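3.2 Tables and small things left on them

We had not planned to say much about tables, but they kept turning up in what people told us, so we have given them a section of their own. Six households took part in the Drisedow study, and in three of them the table people worked at had a white top. Everyone who owned one liked it. It brightened a dull room, they said, and it made a tea stain easy to find. What they liked less was how a small pale thing, once put down, seemed to sink into the surface and stay there until the next big tidy (see Figure 2).

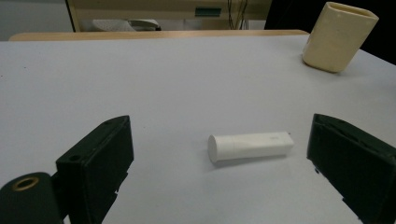

Figure 2. A white tabletop with a thin wooden edge strip, and a white, stick-shaped object lying on its side.

Ilir Matić, who did most of the home visits, came to call these things "stayers", and the name has stuck with the rest of us. A stayer is small, light in colour, and has no proper home in a drawer or a jar. People were very fond of telling us about theirs! One mother in Rilen had walked past the same stub of chalk through most of March, and only noticed it when her son asked if he could have it for the footpath.

Dark things fared rather better. In the diaries our households kept, which came to 600 entries in all, 200 mentioned something being cleared from a table, and coloured or dark objects were by far the most often named. Todorova's earlier work on kitchen benches found much the same pattern, though her families were larger and, by her own cheerful account, a good deal messier than ours. We return to the diaries in Section 4.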